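Guides > Laundry and linen > Washing new towels before first use

How to wash new towels so that they dry you well

When I bought my first towels after moving to Neltport, I used them the same evening and I was disappointed. They were soft, but the water stayed on my skin. The reason is a finish which many factories put on the cloth to make it feel smooth in the shop. You have to wash this finish out.

You need a washing machine, your normal liquid detergent and white vinegar. Do not buy the perfumed kind of vinegar for cleaning, the plain one from the food shelf is enough. I use the Stula brand, but any brand will do.

First, read the label on the towel. Cotton towels can usually be washed at 40 or 60 degrees. If the label gives a lower number, follow the label.

Put the towels in the machine alone, without shirts or bedding. New towels lose a lot of fluff and it sticks to everything. Dark colours must be washed apart from light colours for the first 2 washes. Fill the drum only halfway, so the water can move freely through the cloth.

Use half of your usual detergent. Pour a small cup of vinegar in the softener drawer and do not add softener. Softener covers the cotton again and you are back at the beginning. Never mix vinegar with bleach, it makes a dangerous gas.

When the programme ends, take the towels out immediately and shake each one strongly. Hang them with space between. After drying, lay each towel on a table and smooth it with your hands before you fold.

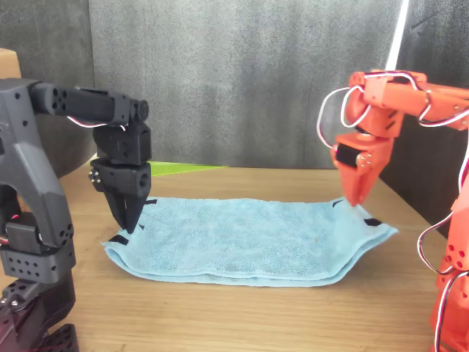 A light blue towel laid flat on a wooden tabletop.

Fold it in half along the long side, then in three parts. On a deep shelf you can fold in half once more.

If the towel still does not take water well, repeat the wash with vinegar one time. Thick towels, for example 700 grams per square metre, often need this second wash and they also dry more slowly. In January I leave mine on the rack for 2 days.

Small loops which come out can be cut with scissors. Do not pull them.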